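Oct 1, 2026

I listened to the council meeting on the radio while I cooked, and the soup was a little burnt because of it. They voted again on the waste contract. It passed with 35 in favour, and only ten spoke against. Angus Rutherford talked for a very long time and I think he did not answer one question. The local paper wrote afterwards that he was "firm". I would use another word, but my English is too polite for it.

Leonilde called after dinner. She is angry about the paper more than about the vote – she says they printed his statement complete and gave Eilidh Kinnear three lines. I looked, and she is right. Eilidh asked where the money from September went, and this they left out. 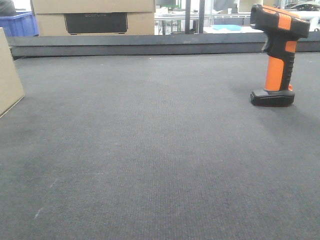

Orange and black scanner, standing on its base.

I wrote a letter to the editor. The first version was too long and too hot, so I made it shorter and took out the word "shameful". Then I put it back. Daryna will check my commas tomorrow before I send it.

Heather still says that all newspapers are the same and I should read none. I cannot do this. At home my father read two every morning, and he argued with both.

Must buy stamps, and onions.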